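Scanning and ordering a run of family letters - flatbed or overhead?

Family Papers board > Scanning and storage

tallowmere
Started 4 August 2022

I have taken over my grandparents' correspondence from the house at Grotby. It comes to over 3000 sheets, mostly airmail paper and small notelets, with a few longer letters on lined foolscap. Both sides of the exchange survive for the earlier years, then only the incoming side. Most are still folded in their envelopes.

I want a readable scan of every page, front and back, and a file name that puts them in order. I have a Fodex flatbed that works well enough but takes a long time per pass. The Fodex overhead model is 299 pounds. Is it worth it for this job, or will I be disappointed with the thin paper?

Second question: do people remove letters from envelopes permanently, or put them back?

inkwell_b
Overhead, without hesitation. A flatbed means lifting the lid, turning the sheet, closing the lid, and each time you press on a fold. With an overhead you lay the sheet down and take the picture. I did my aunt's letters that way over one winter.

Thin paper is a matter of backing. Put a sheet of black card behind it and the writing on the reverse mostly drops out. White behind it makes show-through worse.

pagedown
I disagree about the black card. It does reduce show-through, but it also makes the paper itself look grey and takes contrast away from faint pencil. For blue ink on airmail I use mid-grey card and correct the levels afterwards. Black only for pages typed on both sides.

I also disagree about the overhead. Mine has fixed focus and the corners are soft. If the letters run right up to the edge, as letters on airmail paper always do, you lose the last word on every line. Scan a page on each and compare the corners at full size before you spend the money.

inkwell_b
Corners are only soft if the sheet fills the whole field. Raise the head or use a smaller area. A notelet will not get anywhere near the edge.

pagedown
Foolscap will.

tallowmere
Foolscap is a small share, so I could do those on the flatbed and the rest overhead. Does mixing the two cause trouble later?

ledgerline
Not if you keep the resolution the same. I use 200 dots per inch for reading copies and go higher for anything with a drawing or a stamp on it. Others on this board will tell you that is too low. It is enough to read handwriting on screen and it keeps the files small. Write down the setting in a text file in the same folder, with the machine used.

On the room: pick a table you can leave set up. Mine is plain white and much wider than the scanner, so the unscanned pile stays on the left and the finished pile on the right. Keep the two well apart. I once put a finished pile down next to an open one and spent an evening separating them again.

Do not work under a ceiling light if you go overhead. Use two lamps at a low angle, one each side, at equal distance. Fold lines will still show but they will not throw a hard shadow.

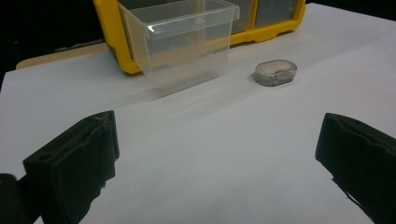
marrowfat
Late-stage advice, as I have just finished a similar lot.

File names. Year first, then month, then day, then a letter for the writer, then the page. Where the day is missing use zeros. Where the whole date is guessed from the postmark, add a p at the end. You will find plenty headed only with something like "Sunday evening", so decide how to treat those before you begin. I changed my mind partway and had to rename the first box.

Envelopes. Keep them, scan the front, give the scan the same name as the letter with an e on the end. Store the letter flat and the envelope behind it. Refolding wears the crease, and the crease is where airmail paper splits.

pagedown
Agree with all of that except zeros. Some programs treat a zero month as an error and put the file somewhere odd. I use x.

marrowfat
x sorts after the numbers, so an undated letter goes to the end of its year. Some people want that. I wanted mine at the front.

tallowmere
Front suits me too. I will test zeros on a few files first.

What about boxes? I was looking at the Skuma ones with the drop front.

ledgerline
Skuma boxes are fine but check the depth. The shallow one is too short for foolscap laid flat. I use Fontana sleeves inside, one letter to a sleeve, and fill each box only until the lid closes without pushing. Take out paper clips and pins first. Rust marks go through several sheets.

inkwell_b
Fontana changed the sleeves last November. The newer ones are stiffer and open on the short side. Better for notelets, awkward for anything long.

tallowmere
Thanks. I have borrowed an overhead from my cousin and done one foolscap page on both machines. pagedown is right about the corners - the last word on the lower lines is readable but fuzzy. The notelets are sharp all over. Grey card was better for the blue ink, black for the one typed letter I tried.

Plan is to buy the overhead, keep the flatbed for foolscap, and start with the earliest year.

pagedown
Do the worst box first. If the settings cope with that one they will cope with the rest.

marrowfat
I would still start with the earliest. You need to learn the handwriting before you get to the undated ones.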